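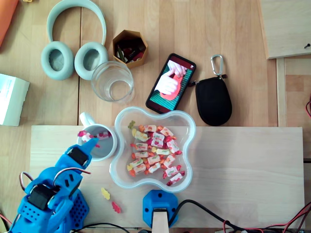 *The blue arm at the candy table, reaching toward the mug.*

Dear Svatopluk,

Thank you for your patience with this one. I know you were hoping for the June progress report to be mostly good news, and a fair part of it is, but I'd like to begin with the fault, as it took up most of our month and you'll want to know where your money went while we were chasing it.

## What went wrong

You may remember from the last report that the Starari sorting work asks the arm to pick up wrapped candies and gummy bears and move them between a mug and a clear bowl. It's a humble task, but soft, small, shiny things are hard to grip, and if we can handle those we feel pretty good about the parts trays at Jultstead later on. By the start of June we had 1,219 logged attempts and the numbers were creeping up nicely.

Then the arm began to drop. I don't mean dropping candy (it has always done a little of that, and we love it anyway). I mean the arm itself would go limp partway through a reach and sink down to the board. The first time, at a little past four in the afternoon, we put it down to a bad command and started it up again. By the end of that week we had nine of these drops in the log, and one of them came down on the rim of the bowl hard enough to send gummy bears across the table and onto the floor.

No one was hurt. Even so, I stopped all runs that evening, because people do reach in to refill the bowl, and an arm that lets go without warning shouldn't be running next to anybody's fingers. It cost us time and I would make the same call again.

## What we found

We spent far too long looking at the software, I'm afraid. The real trouble was in the wiring. The power wires to the servos loop out from the side of the arm, and on the longest reaches the loop was being pulled tight, tugging at a connector that had worked itself loose. When it lost contact for a moment, the servo lost power and down came the arm. Once we knew where to look, we could bring the fault on by hand, just by wiggling the plug, and I must say that was the happiest anyone here had been in weeks!

There was a second problem hiding behind the first. Our Zuruvix control program noticed that the servo had stopped answering, but it kept sending moves to the rest of the arm as though all was well. That one is entirely our own doing.

## What we've changed

- The loose connector has been replaced, and the new wires are longer, with more slack at the joint.
- The program now halts every joint if any servo goes quiet, and a person has to restart it.
- Hands stay off the board while the power is on, and refills wait until the arm is switched off.

We have run 36 attempts since the repair without a drop. That is encouraging, but it's a small number and I don't want to oversell it. We've agreed among ourselves to reach 50 clean ones before going back to the normal schedule.

## Where that leaves the plan

The gripping results from before the fault still stand, apart from the week of the drops, which we've set aside. We lost almost all of the time planned for the Sipos gripper tips, so that piece moves back a month. I'm not asking for more money. The parts were cheap and came out of the spares line.

I would like your blessing to put a proper emergency stop button on the table edge before we do anything at Jultstead. If you're happy with that, a one-line reply is plenty and I'll place the order.

With thanks, as ever, from all of us on the bench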